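Subject: Re: [seedswap] Packing squash seed for the spring exchange
From: Nasrin Pakzad
Date: Mar 17, 2023

Answers to the packing questions are mixed in below.

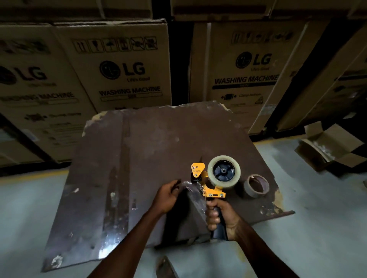
Dry the seed longer than you think you need to. Mine sat on screens for 9 days in the back room before I bagged any of it. If a squash seed bends, leave it out. It should snap.

On Iyer's question:

> I have almost 84 packets of Pella butternut ready to go, but
> last February two of my envelopes reached people with the seeds
> crushed. Are padded mailers worth the money, or is a small
> box better? Also, do we still want the year on every packet,
> or just on the list inside?

For up to 20 packets a padded mailer is fine. Over that, use a small box and fill the gaps with newspaper so nothing slides. Tape the bottom seam as well as the top. Crushed seed mostly comes from sorting machines, and a box goes through as a parcel.

Year on every packet, please. The lists get separated from the seed as soon as people start trading.

Also write the full variety name. We had Pella and Protari both marked "P. squash" last time and I ended up growing out 2 of each to tell them apart. Protari has the darker stem.

I still have Ovow pole beans if anyone wants them. Write to me off list.

Nasrin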